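作業ノート 5月　藍の建て直しと、染めムラの件

いいね 8　コメント 3

朝いちで藍甕のふたを開けたら、においが戻ってた！　先週のあの、なんというか、雨の日の雑巾みたいなにおいがすっかり引いて、ちゃんと青くさい、ちょっと甘いような、いつもの甕のにおい。うれしくて甕の前でしばらくしゃがんでました。 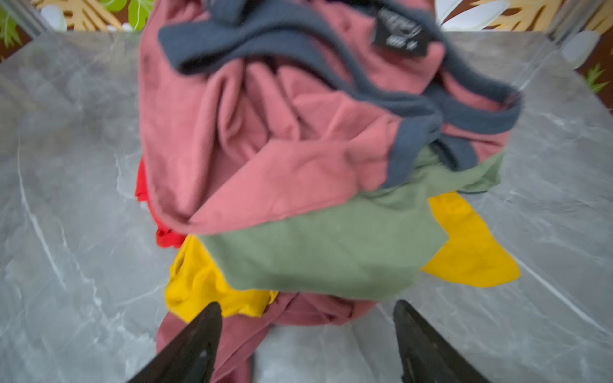
で、忘れないうちに経過を書いておきます。前回のノートを読み返したら「灰汁を足した。様子を見る」としか書いてなくて、どの灰汁をどれだけ足したのかがまるでわからない。自分で書いたのに。今回はもう少しましに書きます。

■甕のこと

使っているのは奥の小さいほうの甕。すくも建てで、もう三度目の春になります。冬のあいだ温度を下げて休ませていて、4月の終わりに起こしたのだけど、そこから華が立たない。表面の膜はうっすら張るのに、かき混ぜても泡が茶色っぽくて、すぐ消える。試し布を入れても、水色というより灰色に近い、なんとも気の抜けた色にしかならなくて、正直ちょっと泣きそうでした。

最初はpHが下がりすぎたんだと思いこんでいて、消石灰をひとつまみずつ足しては測り、足しては測り、を三日続けました。数字はまともな範囲に戻る。でも色が出ない。このあたりで石灰を入れすぎる人が多いと聞くし、私も前に一度それで甕をだめにしているので、手を止めました（えらい）。

そのあと、温度計を二本入れてみたらすぐわかりました。上のほうと底のほうで温度がぜんぜん違う。投げこみヒーターの向きが、掃除のときにずれて壁にくっついていたみたいで、底がほとんど温まっていなかったんです。そりゃ菌も起きてこないわ。Worexの古いサーモスタットは表示だけ見ていると律儀にちゃんとした数字を出してくるので、すっかり信用していました。センサーが上のほうに浮いていただけ。

ヒーターを真ん中に吊り直して、ふすまを煮て冷ましたものをお椀に一杯、それからかき混ぜを朝晩の二回に。これで三日目の夕方に泡が紫がかってきて、今朝のにおい、という流れです。石灰は足していません。

メモ：
・ヒーターは吊り紐に印をつけた。赤い糸のところが甕の縁に来る高さ
・ふすまは煮てから半日置いた。熱いまま入れないこと（前にやった）
・かき混ぜは棒を底につけて、泡を巻きこまないようにゆっくり
・消石灰の袋は口が開いていたので瓶に移した。ラベルあり

■今日の試し染め

よし、と思って午後から試し布。晒の端切れを39枚切ってありました。こんなにいらないんだけど、切りはじめると止まらなくなる性分で。浸け時間を変えたもの、回数を変えたもの、下処理を変えたものに分けて、隅に縫い糸で印をつけてから入れました。油性ペンの印は前に灰汁抜きで薄くなって、どれがどれだか全滅したので、面倒でも糸がいちばんです。

一回目で、もうきれいな瓶覗きが出ました。甕から上げた瞬間の黄緑が、空気に触れてじわじわ青くなっていくところ、何年やっても見飽きない！　流しの前でついつい広げて眺めてしまって、次の布を浸けすぎるところまでがお約束です。今日も一枚やりました（印が二つ結びのやつ。データからはずす）。

四回重ねたあたりで、はっきり差が出てきました。湯通しだけの布は、縁のほうが濃くて真ん中がぼんやりする。ソーダ灰で煮て、すすぎをしつこくやった布は、端から端まで同じ調子。わかっていたことではあるんですが、並べるとこんなに違うのか、というくらい違います。これまで「ムラは絞りが足りないせい」と自分にも人にも言ってきたので、ちょっと訂正しないといけない。絞りも大事、でもその前の精練のほうがずっと効いている気がします。

ただ、ひとつ腑に落ちないのがあって、ソーダ灰で煮た布のうち、同じ鍋に入れていたのに二枚だけ斑点が出ました。米粒くらいの白抜けが、ぱらぱらと。考えられるのは

・鍋の中で布どうしが貼りついていた
・浸けるときに空気が残った
・晒の巻きの、そもそもの糊のつき方

のどれか。三つ目だと困ります。Flaluthamから取り寄せた反物で、まだ巻きのまま棚に残っているので。明日、巻きの外側と内側から一枚ずつ取って、別々の鍋で煮てみるつもり。鍋を分けるのが面倒なら、煮ている途中で一度返すだけでもいいかもしれない。いや、やっぱり分ける。あとで悩むのは自分なので。

■注文分の手ぬぐい

Joo向けの手ぬぐい、全部で268枚。夏の催事用で、二色の段染めです。こうして数字にすると気が遠くなりますが、甕が起きてくれたので、なんとかなりそうな気がしてきました。小さい甕は一日に染められる量が知れているし、続けて使うとすぐ疲れるので、大きい甕と交互に使います。午前は大、午後は小、翌日は逆。夕方に必ずpHと温度を書くこと。書く場所は甕の横に吊るしたノートです。ホワイトボードは消えるからだめ（消したのは私です）。

段染めの境目については、先方の見本だとけっこうくっきりしています。うちでふつうにやると、毛細管で上がって境目がぼんやりするんですよね。あれはあれで好きなんだけど、注文は注文なので。今日試したのはこの三通り。

一つめ、乾いた布のまま浸ける。境目はきれいだけど、染まりはじめがザラッとする。
二つめ、全体を濡らして固く絞ってから浸ける。染まりはなめらか、境目はかなりにじむ。
三つめ、染める側だけ濡らして浸ける。いまのところこれがいちばん見本に近いです。

三つめは、濡らす線をどう揃えるかが問題で、手でやると毎回指一本ぶんくらいずれる。棒に洗濯ばさみで吊って、バットの水に下ろすやり方にしたら、だいぶそろいました。棒は物干し竿を切ったもの。両端に台を置いて高さを決めています。台がわりにしていた糸の箱が湿気を吸ってへたってきたので、れんがに替えました。重いけど安心。

■水のこと

Hemsideの工房を使っている人たちにも共有しておきたいのが、すすぎの水です。今月に入ってから、すすいだあとの布がなんとなく黄ばむという話が出ていて、私のところでも出ました。井戸側の蛇口のほうで。鉄分かなあと思って、朝の最初の水をバケツに取って一晩置いたら、底に薄茶のものがうっすら。水道側の水には出ませんでした。

なので当面、

・仕上げのすすぎは水道側
・井戸側は道具洗いと、灰汁抜きの一回目まで
・井戸側を使うときは、しばらく流してから

でお願いします。フィルターは網だけ替えてみたけれど、変わりませんでした。中のカートリッジは型番を控えてあるので、次の買い出しのときに見てきます。

黄ばんでしまった布は、薄い酢の水に通してからすすぎ直したら、かなり戻りました。ただ、藍の色も少しだけ動く感じがあって（やや明るくなる？）、売りものにやるのはまだ怖い。端切れで半分だけ浸けたものを作って、窓辺に吊ってあります。日焼けの具合も一緒に見たいので、はずさないでください。

■細かいこと

・ゴム手袋、左ばかり破れる。右が余って束になっている。左を裏返して右に……逆か、右を裏返して左に使えばいい。やってみたらちょっと指が突っ張るけど使えた
・灰汁用の木灰、残りがバケツ半分。樫のが欲しい。前回のは何が混ざっていたのか、やたら泡立った
・脱水機の音が大きい。脚の下のゴムが一つなくなっている
・試し布は乾いたら裏に条件を書いて、台紙に貼る。去年の台紙がまだ途中なので、そっちを先に埋める

夕方6時の記録。小さい甕、pHは10.6、温度は上下とも25度でそろった。華は手のひらより小さいくらいで、色は紫紺。かき混ぜたあと、ふたをずらさずに閉めた。大きい甕はまだ見ていない、このあと見る。

追記。大きい甕、見ました。元気です。むしろ元気すぎて、においが隣の部屋まで行っていたので換気扇を回しておきました。タイマーで切れます。それと、斑点の出た二枚を乾かしてから光に透かしてみたら、白抜けのところだけ織りの目が少し詰まって見えます。糊っぽい。明日の煮くらべは、ソーダ灰を入れる前に、ぬるま湯に一晩浸けたものも足してみます。もうバケツに浸けました。流しの下の、ふたつきのほうです。

シェア 8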